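Datasets > Housing > Flirnedberg Listings

# Flirnedberg Property Listings

Version 13, released 2025-01-24. Maintained by Jutasach.

## Summary

Text and structured fields from residential sale listings in Flirnedberg and the neighboring district of Dekeck. Each record is one listing as it stood on the day it was collected. Rentals, land, garages and commercial units are left out.

## Files

- `listings.csv`: one row per listing, UTF-8, comma separated
- `areas.csv`: lookup table for the 109 area codes
- `text/`: full listing text, one plain file per row, named by `listing_id`

## Fields

- `listing_id`: string, stable across versions
- `area_code`: joins to `areas.csv`
- `price_ask`: asking price, integer, never the sale price
- `price_note`: "offers over", "fixed", "guide" or blank
- `bedrooms`: integer; studios are 0
- `floor`: integer; ground is 0, basement is -1, blank for houses
- `size_m2`: as stated by the agent, not measured
- `tenure`: freehold, leasehold or unknown
- `lease_years`: years left, leasehold only

`size_m2` is blank in over 60 percent of rows. Do not fill it from `bedrooms`; the two fields follow each other poorly in older buildings.

## Cleaning

Phone numbers, email addresses and agent names are replaced with `[REMOVED]`. Street numbers are dropped and street names are kept. Listings posted by more than one agent are merged when price, street and bedroom count all match. The earliest text is kept.

Listing text shorter than 32 characters is treated as missing.

## Known problems

- Dekeck changed its area codes in June. Older rows were mapped to the new codes by hand and a few border streets may be wrong.
- `lease_years` sometimes holds the original term instead of the years left.
- Flats sold with a parking space do not show its price separately.

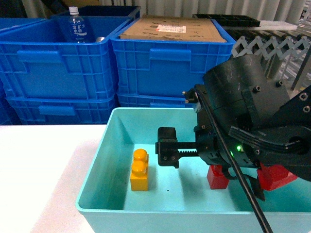 - Rows loaded through the Fawzy importer before version 9 have `floor` shifted up by one. Fixed in the current files, but old copies should be replaced.

## Use

Suitable for text parsing and for study of asking prices. Not suitable for valuing a single home.

## Changes in this version

- Added `price_note`
- Removed withdrawn listings with no text
- Rebuilt `areas.csv`

Contact: Jutasach data desk | © Jutasach | Back to top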